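Home | Kitchen | Laundry | Workshop | Cleaning | Ask a Question

Can a Machine Do Your Chores Yet? Tips From a Skeptical Folder

Posted in February by the Trevaskis Household Page
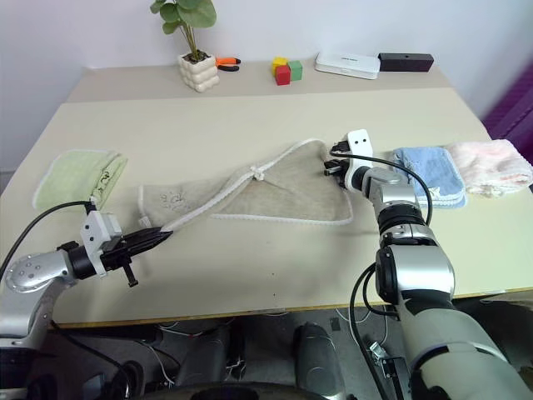 I get more mail about laundry than about anything else on this site, and lately half of it asks the same thing. Should I bother learning to fold properly, or is a robot going to do it for me in a couple of years? I've been reading up, watching every folding demo I can find, and pestering a friend at a small shop in Dreler that builds cabinets and has a few arms on the floor. So this month's tips come with a bit of a sermon mixed in. Skip to the practical parts if you like, I won't be offended!

First, folding. A towel is about the meanest thing you can hand to a machine. A coffee mug has the same shape every time you pick it up. A towel has no shape at all until somebody gives it one, and it changes the second you let go of it. You and I find a corner by feel, usually while looking at something else. A machine has to work out which of the lumps and points is a real corner and which is only a wrinkle, then pinch one layer and leave the next one lying there. Two flat fingers aren't much to do that with (try it yourself with two pairs of kitchen tongs, it's a humbling five minutes).

Anyway, trying to think like a machine made me a better folder. What I do now:

Start with the towel flat, and I mean flat. Give it one good snap, lay it on the table and run your forearm across it. Most crooked folds were crooked before the first fold.

Work from the corners. Pinch a corner, lift it into a little peak, carry it over, set it down, then let go. If you drag it you pull the bottom layer along and end up with a parallelogram.

Hold down the other end. One hand moves, one hand stays put. This goes double for thin towels, which skate all over a smooth tabletop.

Fold trim to the inside when you can. Piping and edging are stiffer than terry, and they'll spring the fold open if they're sitting on the outside of the bend. Fluffy towels need a pat between folds to get the air out.

Pick one finished size and stick with it. I cut a piece of cardboard to the depth of my shelf and fold everything to match. Small hand towels go in halves and then halves again, bath towels in thirds the long way first. Stack with the rounded edge facing out so you can grab one without taking the whole pile with it.

Sort by color or by person before you fold, never after. A re-sorted stack is a stack you get to fold twice.

So can a machine do all that? Some of it. I've seen arms fold a small towel perfectly well, slowly, on a table, when the towel was handed over more or less spread out. What I haven't seen is one that will take my basket (socks inside sleeves, a fitted sheet that has swallowed a washcloth) and get through it before dinner. The fold itself is maybe the easy part. The digging out, the untangling, the turning right side out and the walking it down the hall to the right closet are where your evening goes, and those are still yours.

Floors are a different story. We've had a robot vacuum from Tosine for a good while now and I'd buy it again. It's fine on crumbs and dog hair and hopeless on string. A few things I've learned the hard way:

Tie up your cords before it runs. Charger cables, lamp cords, the drawstring on the blinds. A reusable strap and a hook behind the desk will do it, and your own ankles will thank you too.

Clean the brush more often than the booklet says. Snip the hair off along the roller with a seam ripper, which beats scissors by a mile.

Run it at two in the afternoon when the house is empty, and shut the door to any room with tassels on the rug.

Don't expect it to do corners. Go along the baseboards by hand every other week with a dry paintbrush and sweep the dust out to where the machine can get it.

Dishes next. I'd argue we already own the kitchen robot and have for decades — it's called the dishwasher, and most of us load it badly. Plates face the center, bowls tilt down, tall things go at the sides where they won't block the spray arm. Spin the arm with a finger before you shut the door. If it knocks on something, move that something. Pull the filter out every few weeks and rinse it under the tap with an old toothbrush. As for a machine that clears the table and loads the thing for you, I've watched a demo of that as well. It managed the cups nicely. The leftover spaghetti was not part of the demo.

Now the shop floor, where the answer gets more cheerful. My friend's place has one arm that does nothing but feed panels, and it will do 600 in a shift without a coffee. The same shop tried to have an arm sort the mixed hardware bin and gave up inside a month. Same kind of arm, same clever people, and the whole difference was that the panels are all alike and always arrive in the same spot. That's a lesson you can carry straight to your own garage, no robot needed:

Give every tool one home and mark it. Trace the outline on pegboard with a paint pen. Pliers are the worst wanderers in any house, so I wrap the handles on mine with bright tape, and they go back on the hook before I wash up.

Cut a stop block once and use it for the whole batch. Measuring each piece fresh is how you get six shelves in six lengths.

Do all of one step before you start the next. Drill every hole, then sand every edge, then finish. Changing over is what eats the time, for you as much as for a machine.

Keep a sorting tray for screws and empty it the same day. Mine is an old muffin tin.

A reader wrote to ask if she should put money down on one of those home helper machines. She'd seen a Zenance ad and was tempted. I don't know that one and can't tell you a thing about how it works, but I'd ask any seller the same questions. Can I see it do the job in a messy room with nobody resetting things in between? How long does one load take, start to finish? What does it do when it drops something? Who fixes it, and do they come to me? And what does it need from my house, because if I have to clear a table, straighten the towels and stand by in case it gets stuck, I've got a new chore on top of the old one.

For what it's worth, my own folding time for a family load is 25 minutes with the radio on. I'd happily hand it over! I'd hand over the fitted sheets tonight. But I'm not clearing a spot for a machine just yet, and I'd put the money toward a good solid table at the right height first. Elbow height, minus a hand's width. If your back aches after laundry, that's almost certainly why.

One last thing that came up in the mail, and has nothing to do with robots at all. If your towels feel scratchy and won't lie flat, skip the softener for a few washes and put a cup of white vinegar in the rinse. Softener leaves a coating, and coated towels slide around on the table and don't soak up much either. Never mix the vinegar with bleach, not even a splash. Shake each towel hard before it goes in the dryer, and take them out while they're still warm so the folds set.

Next month I'll be doing cast iron, and I've already got a pile of questions about rust, so send yours soon if you want it in.

Contact | Copyright Trevaskis Household Page, all rights reserved | Back to top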